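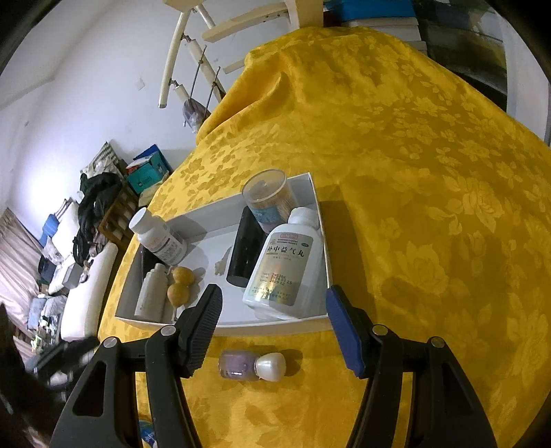 The Legislative Assembly of Itora has adjourned until August, following the second reading of the Electoral Boundaries Amendment Bill. Members voted to refer the bill to the Standing Committee on Procedure.

The bill would divide the present riding of Wokbridge in two. Residents north of the river would vote in Okabe, and the remainder would keep the Wokbridge name.

Cayetano Arroyo, Member for Wokbridge, moved an amendment to delay the change until after the next general election. The amendment was defeated by 2 votes.

In his remarks, Mr. Arroyo told the House that constituents had received no formal notice of the proposal. "They read of it in the newspaper, and they are entitled to better than that," he said.

The Minister replied that notice had been published in the Gazette in February 2024 and posted at every municipal office in the affected area, including the Jisa service centre.

A petition opposing the division, bearing 700 signatures, was tabled before debate began. It has been received by the Clerk and found to be in order.

Written submissions on the bill are now open to all residents. Submissions should be no longer than 20 pages and must carry the name and postal address of the person or organization making them.

The Standing Committee has nine members. It will hold public hearings in Wokbridge and in Jisa, with interpretation available on request. Requests to appear should be directed to the Clerk's office.

Enrolled electors do not need to take any action at present. Existing boundaries remain in force for all by-elections and municipal votes until the bill receives assent.

The Hansard transcript of the debate is available from the Legislative Library. Corrections from Members will be incorporated in the bound volume.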